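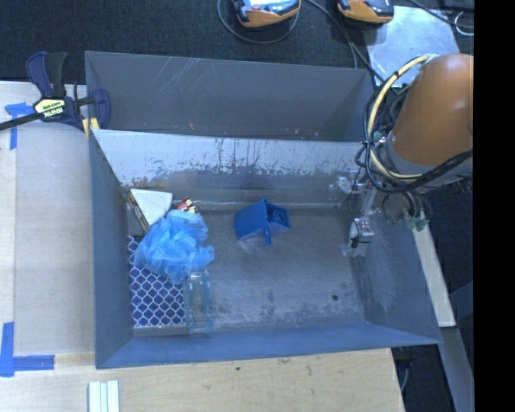
Keeping a Small Workshop Clean Enough to Work In

I share a two-bench shop with one other person, and between us we make a lot of sawdust, offcuts and packaging. These are the habits that have stuck. Most of them take five minutes or less.

Sweep before you sort

Start with the floor. Push everything to one spot near the door with a wide broom, then pick the screws and good offcuts out of the pile by hand. A magnet in a plastic sandwich bag picks up the small hardware. Turn the bag inside out and the screws come away with it, so you don't have to scrape them off the magnet.

Dampen fine dust before sweeping. A spray bottle set to mist is enough. Wait a minute, then sweep slowly. Don't do this near cast iron tops.

Sawdust

Keep plain softwood dust separate from everything else. It is useful for soaking up oil drips and it can go in the compost in thin layers. Dust from treated lumber, plywood, MDF or painted wood goes in the trash, bagged and tied. Walnut dust stays out of the garden and away from animal bedding.

Empty the shop vac when it is half full. Suction drops off well before the drum is packed. Tap the filter out outdoors, and wear a mask while you do it.

Oily rags

Rags with linseed oil, Danish oil or oil-based stain on them can heat up and catch fire if they are left in a heap. Lay them flat outside, one layer deep, until they are stiff and dry, or put them in a metal can filled with water and a tight lid on top. Check with your town for where to take them. Do not throw them in with sawdust, even for one night. In July I bring the rags out before I put the finish away.

Plastic bags and wrap

Most curbside programs don't want loose bags in the recycling. Save the clean ones for wrapping wet paint rollers or lining small buckets. Cut a large bag down one side and it makes a decent drop sheet for glue-ups, and yellow wood glue peels off it once it sets.

Metal bins

A metal bin lasts for years if you keep the bottom dry. Scrape out stuck glue and paint with a putty knife, wash with dish soap and warm water, and stand it upside down overnight. For surface rust, rub with fine steel wool, wipe with mineral spirits and let it dry. A coat of paste wax on the inside walls helps the dust slide out next time.

If a seam has opened up, tape over it on the inside with foil tape. It isn't pretty but it holds back fine dust.

Offcuts

Set a minimum length and stick to it. Mine is 19 inches for boards and 5 inches for hardwood scraps. Anything shorter goes in the kindling box, provided it is untreated and unpainted. When the kindling box is full, I burn or give away what's in it before I cut anything else.

Samuele Parisi, who has the other bench, writes the length on the end grain of every piece he keeps. I have started doing the same. A carpenter's pencil works on light wood and white chalk works on dark.

End of the day

Unplug the chargers, close the glue bottles, hang up the broom with the bristles off the floor. Take the trash out if there is any food in it. Mice will find an apple core by morning.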